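Turnska Mobile Handling Unit - Set-up Guide - Section 8: Preparing the floor area

8.1 Purpose of this section

This section explains how to prepare the floor area before the first handling run. It is written for the person who sets up the cell and for the person who signs the set-up sheet. Please read it completely before you switch on the arm. The rules for the tool and the payload are in Section 7 and are not repeated.

The rules follow the house practice of the Suketmont site. If your site has stricter rules, the stricter rules apply.

8.2 Before you begin

The arm must be in the parked position and the drive power must be off. Keep the key with you, not in the switch. You need the set-up sheet, floor tape, a soft broom and the measuring stick which is delivered with the unit (part no. 413).

CAUTION
Do not enter the floor area while drive power is on, also not for a short moment to move one bin. The arm can start from a queued command without a warning sound.

8.3 Marking and clearing the area

1. Switch off drive power and wait until the lamp on the control box is dark.

2. Sweep the floor. Small stones and pieces of packing foam change the height of a bin, and the gripper will then close too high on the wall.

3. Mark the reach of the arm with floor tape. Use the reach value from the type plate of your arm and add the margin from the set-up sheet.

4. Remove everything from inside the tape that is not part of the task. Bags, chairs and loose tools are the usual ones.

5. Lead all cables away from the path of the gripper. A cable which must come down from above is fixed at two points at least, so that it cannot swing.

6. Check that the feet of the robot frame stand flat on the floor. If one foot can be turned by hand, it does not carry load – adjust it before you continue.

8.4 Rugs, mats and other soft floor covering

Many home-type tasks need a rug. A rug is allowed in the area under these conditions:

a) It lies flat, without folds, and its edge does not lift when you push against it with the shoe.

b) Bins which are to be gripped stand completely on the rug or completely beside it. A bin which stands half on the edge will tilt, and the measured height is wrong.

c) A rug of thick rope or deep pile must be measured with the stick at the center and near the edge. Write both values on the sheet. When the difference is more than 2 mm, enter the floor as "uneven" in the Mudar software.

8.5 Placing the bins

Place the bins in one row, with a gap between them that is wider than the open fingers of your gripper. The handle slots must stay free. Clear or cloudy bins are accepted, but the depth sensor reads their walls less well than it reads a solid color. For such bins always run the wall check (menu Setup, then Walls) with the real contents inside, never with empty bins. 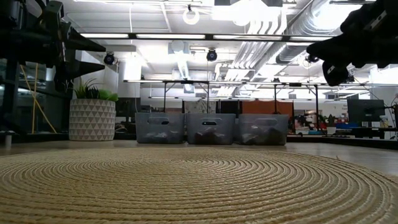 Fig. 8-1 Bins in a row on the bare floor, beyond the edge of the rug. Planter to the left of the bins.

Objects that belong to the room, such as a planter, may stay near the bins when the task description names them. They must then be entered in Mudar as fixed objects. For a plant, draw the box around the leaves and not only around the pot. Leaves move in the air flow, so please give the box a little more space than you think is necessary.

7. Place the bins according to the task description.

8. Put the contents in. Do not fill higher than the lower edge of the handle slot.

9. Enter all fixed objects.

10. Run the wall check. If message 722 is displayed, the software did not find one of the bin walls. Turn the bin a little and repeat. After the third message, replace the bin.

NOTE
Do not stick tape or labels on the bin walls to help the sensor. The check will pass, but the grip position can be wrong on the other side.

8.6 Check from outside the tape

Step out of the marked area and walk once along the tape. Monitors, bottles and small items on desks close to the area must be out of reach of the arm at full extension. If you are not sure, measure. Estimating by eye is not accepted on the set-up sheet.

Then switch on drive power and make one slow run at the reduced speed, with one hand on the stop button. The gripper must pass above every fixed object with visible clearance.

8.7 Sign-off

Fill in the sheet with the floor type, the two height values and the result of the wall check. The sheet is valid until a bin, a rug or a fixed object is moved. After this, repeat from step 7; when the rug was moved, repeat from step 1.

Sites which use the older Sepúlveda control box find the different lamp signals in Appendix B.

Revision: 13 April 2022. Step 10 changed, note in 8.5 added.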